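Loltar Pepper Mill, eight months in

I bought the Loltar because my old mill, a supermarket Erkico with a knob on top, had started shedding its knob into soup. The Loltar costs $50. The Erkico cost 8, and I want that on the record before I say anything kind.

The pitch is a steel grinding set, a crank that folds flat, and a dial with far more settings than a person has moods. The leaflet claims the design goes back to a French workshop in 1664. It also spells "pepper" two different ways on the same page, so I'd treat the date with some care.

First, grinding. It's very good at that. Ten turns of the crank gives you enough for a pan of eggs, where the Erkico wanted thirty and a rest. The coarse end of the dial gives proper cracked pepper, the kind you'd press into a steak. The fine end gives dust that will make you sneeze if you lean in to check on it, and you will lean in. Everything in the middle is the same. I've tried to find the difference between setting four and setting nine and I believe it's mostly spiritual.

Filling it is the bad part. The hatch is on the side and just a bit wider than a peppercorn, which must have looked elegant on a drawing. I lost a good handful down the back of the stove in August and they're still there. My neighbor Vija Pärn uses a rolled-up index card as a chute, and I've copied her. For $50 I'd have liked the chute included.

The finish has held up well. Fingerprints show, especially if you cook with olive oil on your hands, but they come off with a dish towel. The crank has picked up a small squeak on the downstroke. I wrote to the company and got a polite reply from a Khôi Lã, who told me not to oil it and to run a spoonful of dry rice through instead. That fixed the squeak for two weeks and put rice flour in my salad dressing.

I also borrowed a Miltadeo for comparison. It's electric, has a little light on the bottom, and sounds like a dentist working on a gravel driveway. It's faster. If your wrists bother you, get that one and talk loudly over it. The Juška is the one people keep recommending online, and I can't comment, as it's been out of stock the whole time I've been cooking.

Would I buy the Loltar again? Probably, in a sale – I've seen it drop to $35 twice, both times right after I'd paid full price for something. 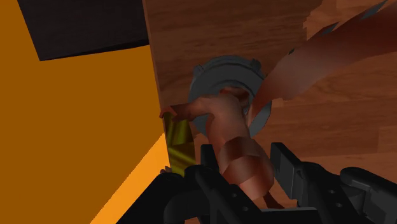
Four stars out of five. The missing one is for the hatch, and I'd give back half of it if they sent me a funnel. The salt version has the same body with a ceramic grinder, and I'm holding off on that until the rice is all out of this one.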